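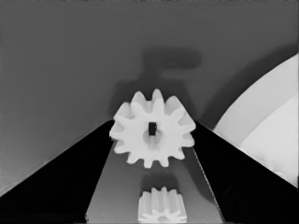 # Niris wooden clock kit: six weeks on the wall

I built my first mechanical clock this spring and I haven't stopped talking about it since, so my sister suggested I write it all down and give her a rest. The kit is the Niris from Damdale, a weight-driven pendulum clock with birch plywood wheels. It runs about eight hours off a full wind, ticks loudly enough to hear from the kitchen, and I love it.

I paid full price for it after seeing one at Elba Acuña's house. Hers has been going for a couple of years and she let me stand there and stare at it through most of dinner.

## What comes in the box

The parts come laser-cut in flat sheets, held in by little tabs. You also get the steel arbors, a bag of brass bushings, the cord, a sheet of fine sandpaper and an empty canister for the weight that you fill yourself. I used steel shot from the sporting goods store. Dried beans are not heavy enough, I tried.

The cutting is lovely. Most parts pushed out with a thumb, and the edges needed only a light pass to get the soot off. Do this outside or over newspaper, because that soot gets on everything (my cuffs, the cat, the butter dish).

## The instructions

Very good up to step 31, and then oddly thin. The early pages have big clear drawings and tell you which face of each wheel goes forward. Then you reach the escapement, the one part where a beginner really needs hand-holding, and you get a single drawing and the words "adjust until even."

Even what? It means the beat. You want the tick and the tock spaced the same, and if they limp, you nudge the crutch a hair to one side and listen again. I wrote to Damdale and a reply came the next day from Miroslava Tkachuk, with a sketch that cleared it up in ten seconds. She told me the page is being redone and the new booklet should be in the boxes by August. Great news for whoever buys one after me!

## Building it

I spent 2 weekends on mine and never felt rushed. The frame goes together in an evening. Then come the wheels, and this is the part I'd happily do again tomorrow: glue the wheel to its hub, slide it on the arbor, spin it between your fingers, sand a little where it drags, spin it again. By the end you can feel a tight spot before you see it.

A few things I'd pass along:

- Wax the arbors lightly where they run in the bushings and keep oil well away from the wood.
- Dry-fit the whole train before any glue goes near it. I put the third wheel on backward and only caught it this way.
- Clamps aren't included. Clothespins did fine.
- Hang it on a stud. The filled weight pulls more than you'd think.

## Living with it

Out of the box it gained a lot, something like four minutes a day. Lowering the bob on the pendulum fixed most of that, and now I set it on Sundays with the radio and it's usually within a minute or so. The first really humid week it stopped twice. I eased one wheel that was rubbing and it has run fine since, though I'm curious to see what winter heating does.

Winding is a nice little habit, once before work and once at supper. It stops overnight, and I start it again with the coffee. If you want a clock that's right when you wake up, Damdale also makes the Kisora, with a longer drop and a bigger price tag.

## What I'd change

The numerals on the dial are a bit pale, so I went over mine with a brown pencil. The cord frays where it's cut, and a dab of glue on the end should be in the instructions. And I wish the box had a spare pallet, that's the one piece thin enough to snap. Mine survived, but I held my breath.

At $42 for the unfinished version I think it's a bargain. I've already ordered a second one for my dad, who will sand it far better than I did.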